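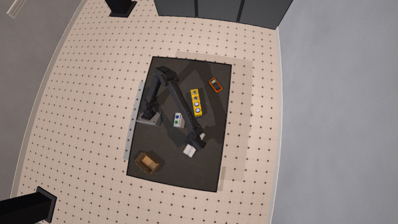

Slide 1. The practice table in simulation: arm, white block, open brown box.

Speaker notes, "Lending a Robot Your Hands"
Katherine Bermúdez, Rastcombe, 17/10/2026

14 shares | 6 comments

(Leave slide 1 up while people find seats. Wait for the door to close.)

Good morning, everybody, and thank you for giving up a Saturday for this, I know what a Saturday is worth! I'm Katherine, I work on the Sestevine project at Jadireo, and I spend most of my week teaching arms like this one to do small chores by doing the chores for them first, over and over, until my shoulders complain.

The chore on the screen is as plain as they come. White block, brown box, put the one in the other. You could do it while talking on the phone. I'd like you to hold on to how easy it looks, as I'm going to spend the next half hour telling you how I managed to teach it badly.

(Slide 2, the two ways of showing)

So there are two ways we show an arm a task. The first is by hand. You take hold of the real arm, with the motors relaxed, and you walk it through the motion like you'd guide a child's hand with a pencil. I love this way. You feel the weight of the thing, you feel where the elbow doesn't want to go. The trouble is that your own hands are in the way of the cameras, and you get tired, and a tired teacher gives sloppy lessons.

The second is by remote control. We have a small leader arm on the desk, I move that one, and the big one copies me. In simulation it's the same leader arm, only the one that copies is drawn on the screen. (Pause, let them look back at slide 1 if they ask. Go back if needed.) The first surprise for newcomers is how much you miss your sense of touch. You can't feel the block. You're judging by eye whether the fingers are down far enough, and the forearm comes right across the table, so you do a fair bit of leaning your head to one side, which of course does nothing at all on a screen. I still do it.

(Slide 3, the numbers. Don't rush.)

For the block task we recorded 2,958 demonstrations between the desk team and myself. We kept 600 for the first round of training. I'll say a word about the ones we dropped, because I get asked. Many were perfectly good grabs with a long hesitation in the middle. I'd stop to think, the arm would stop with me, and the robot learned to stop and think too, without having anything to think about. It would hang over the block like somebody who has walked into the kitchen and forgotten why. (They usually laugh here. Have some water.)

Then there were 174 where the block went in from the wrong side and clipped the wall of the box on the way. We kept a few of those on purpose. If you only ever show a robot perfect mornings, it has no idea what to do with a bad one.

(Slide 4, clutter)

Think back to the opening picture again. There's a yellow box on that table, an orange multimeter, and a little gray control box with a blue button and a green one. None of them matter for the block. We leave them out there anyway and shift them between takes, so the arm learns to care about the block and leave its neighbors alone. Back in May we trained on a bare table and were very pleased with ourselves until Prajapati, our partner lab, tried it on their bench with a coffee mug on it. Oh dear.

(Slide 5, advice for anyone starting)

Keep your sessions short. I do 40 takes and then get up, even if they're going well. Turn the block a different way each time. Move smoothly, and if you fumble, finish the motion and mark it afterward. And please write down who was driving! We have one left-handed operator and you can pick out her takes from across the room.

(Skip slide 6 if we're past the half hour. The leader arm is on the side table for anyone who wants a try, two at a time, bags off the floor please.)

Questions. Repeat each one into the microphone, the back row couldn't hear last time.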